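Week 8 – Grasp scoring from the head camera

The Stemow method labels each head-camera still by hand state alone: open, closing, or closed on an object. Object class is left out at this stage.
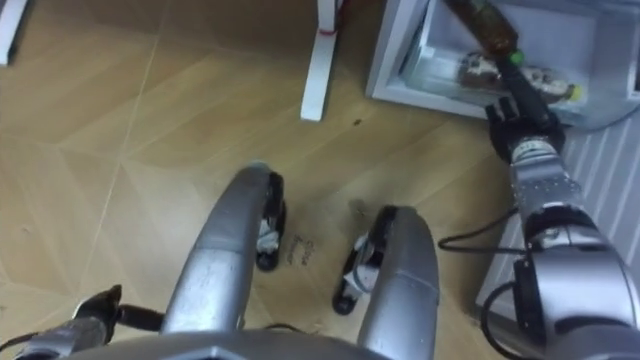

Label noise comes mostly from partial views of the object. Annotators may use only what the still shows. With the fingers wrapped around the brown bottle, the label is "closed on an object", even though the bottle runs out of view at the top. Whether the grasp held is scored separately, from wrist torque.

The Mulevau set has 3,687 stills, of which 1,039 were labelled twice. Read Magsi, section 2, before the lab.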